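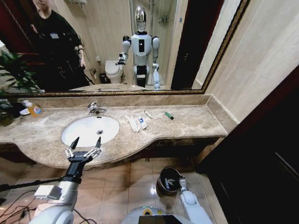

Bathroom counter task, Flillby site. Toothbrush, toothpaste, sink, robot.

Work With Us > Open Calls > Robot Operators and Bathroom Messers

Wanted: people to tidy the same bathroom 2,000 times

Heseo is looking for operators to join its data collection crew in Flillby, starting in November. The job is teaching a humanoid robot to clear up around a sink. You won't be writing code. You'll be steering the arms through the chore over and over, and the recordings go to a learning system called Wivard, which studies them the way a teenager studies a chore list, only with better attendance.

Our target for this round is 2,000 usable examples. Usable is the word to watch. If the toothbrush gets picked up and placed where it was meant to go, we keep the recording. If it gets picked up and flung behind the toilet, we keep that too, in a different folder, and you go fetch the toothbrush.

What a shift looks like

You and a partner trade places every 30 minutes. One of you operates. The other stands by in the room, resets the counter between takes and keeps a hand near the stop control. Resetting means making a mess on purpose: toothpaste here, paper packet there, bottle on its side. People assume this is the fun half. By your third day you will have opinions about what a natural-looking mess is, and you will share them at dinner.

A good pair gets through 100 takes in a shift. A new pair doesn't, and we don't expect it.

The robot has a hand on each arm. Picking up a toothbrush takes you no thought at all, and you are about to learn how much thought it takes when the fingers belong to something else. The brush is thin, the counter is hard, and the mirror shows you a second robot doing everything backwards. Watch the real one.
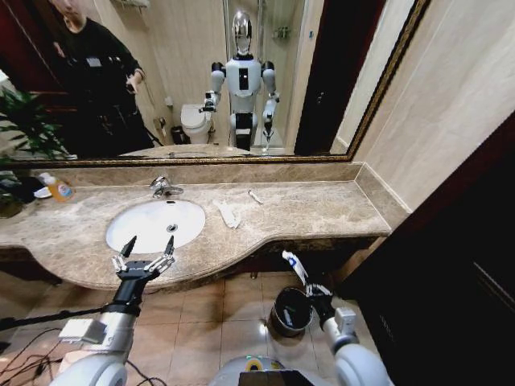 Who we want

- Patient people. We mean this more than other ads do.
- Steady hands. Gamers, sewers, dental assistants and model builders have all done well in earlier rounds.
- Anyone between 4'11" and 6'4" - the operator rig doesn't adjust past that.
- People who can write a plain note. "Dropped brush, left of sink" is a great note. "Bad vibes" has been submitted and is not.

No robotics background needed. If you have one, fine, but please save your thoughts on the grippers for lunch.

Who should skip this one

If you need variety, look at the Quintanilla kitchen round, which opens later and has drawers. If you can't stand for long stretches, ask us about the labeling desk, where you watch other people's takes and mark the moment the fingers close.

Pay and hours

Paid hourly, training included, same rate for both halves of the job. Shifts run 8:00 to 1:00 or 1:30 to 6:30. We do not run 365 days a year, whatever the robot might prefer. Black work clothes are provided along with your badge, and you get to keep the clothes.

How to apply

Send us a short paragraph about the most repetitive thing you have ever done willingly. A resume is welcome but the paragraph gets read first. We reply to everyone, and tryouts last one hour.

Search open calls Type a job or city Go

Comments (3)

tilegrout88: Did the kitchen pilot last year. Can confirm the toothbrush people had it worse.

marlo_b: Is parking free or is it Flillby free?

second_shift_sue: Does the mess count as experience? Asking for my two sons.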